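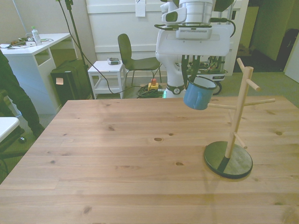

Can a machine do the mugs yet?

Forum > Home and Workshop > Gadgets and Automation
16 replies, 254 views

draughty_kitchen
Opening post, July 6, 2019

My brother-in-law has decided that in a few years none of us will be putting our own washing up away, and he will not be told. We run a small tea room at Grotmont, so I have a professional interest in mugs going back where they belong. I say we are nowhere near it. Lifting a mug is the easy bit. The hard bit is the handle, the peg, the other mugs already in the way, and the fact that somebody has left a tea towel over the lot.

Has anyone here seen a machine do a proper household chore from start to finish, without a person in the next room tidying up after it?

benchdog_16
No. Next question.

Slightly longer version: I fit out workshops, and I have been shown plenty of arms that will move one item to one place all day long. Move the place by a hand's width and you get a man with a laptop and a long face.

plumb_and_true
That's a bit harsh, benchdog. The arms you fit are the old sort that repeat a path. The newer ones have cameras and work out where things are. I'm not saying buy one, but it's not the same animal.

benchdog_16
I've heard "it has cameras now" since before my knees went. My phone has cameras and it can't dry a saucepan.

Old Saltmarsh
We had a Nendeo floor cleaner at the village hall. It did the middle of the floor very nicely -- and the middle was never the dirty part. 201 pounds, and I still do the edges with a broom. I would put that down as half a chore.

draughty_kitchen
Half a chore is my whole point. Half a chore at the tea room means I still have to be standing there.

tansy_b
Dishwashers are machines. Washing machines are machines. We had this argument won decades ago, we just stopped calling them robots once they worked.

benchdog_16
And who loads it? Who unloads it? The dishwasher gave me two new jobs.

tansy_b
You'd sooner go back to the sink, then?

benchdog_16
I never left. There's two of us and four plates.

plumb_and_true
Back to the mugs for a minute. A mug tree is quite a nasty test when you think about it. The peg is thin, it sticks out at an angle, and the loop of the handle has to go over it from the right side. You do it without looking. A machine has to know which way the handle is pointing, and if it has got hold of the mug by the rim then the handle is some way off from the bit it's gripping. Any slip in the grip and you've missed the peg.

draughty_kitchen
Agreed, and with enamel you only chip it. Ours are china.

Old Saltmarsh
How fast do they go, the ones with cameras? I have in mind something like my late aunt laying a table.

plumb_and_true
Slower than your aunt, from the ones I've seen. I don't mind slow if I'm out of the house. I mind slow AND needing to be watched.

benchdog_16
There it is. Came round in the end.

plumb_and_true
I've not come round to anything! I said it's a fair test and they are getting to the point where it's worth setting. Light blue mug, wooden tree, black fingers on the rim. Have a look at where the handle is compared with the grip, that's the distance I was on about. 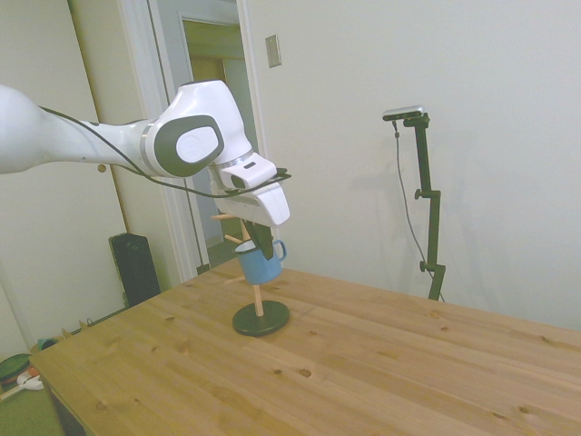

Re: what would it have to do before you paid for one?

draughty_kitchen
Moving this along before those two start again. My list would be short. It clears a table it has never seen before. It copes with a mug that still has an inch of cold tea in it. It hangs up the last mug when all the easy pegs are taken. And I can go to the bank while it does it.

tansy_b
The cold tea one is good. I'd add teaspoons left in the mug.

benchdog_16
Shop-floor version: sort a bin of mixed screws with swarf in it, and sweep under the bench. Goodall wanted 2,599 for a sorting unit that only took clean screws, all facing the same way. If they're clean and facing the same way I've already sorted them.

Old Saltmarsh
Was that with the VAT?

benchdog_16
Without.

plumb_and_true
I'd pay for the boring middle. Fetch and carry, put on shelf, take off shelf. It could leave me the awkward ones. I know that's your half a chore, draughty, but I have a bad shoulder and half would suit me.

draughty_kitchen
Fair enough, I hadn't thought of it from that side. Still wouldn't let it near the china. There is a trade day at Prerkovberg next June and I'm half minded to go along with a bag of our own mugs and a spoon in each.

tansy_b
Do it. And take a tea towel to throw over the tree.

benchdog_16
If it hangs up all of them I'll eat the towel. Post here either way.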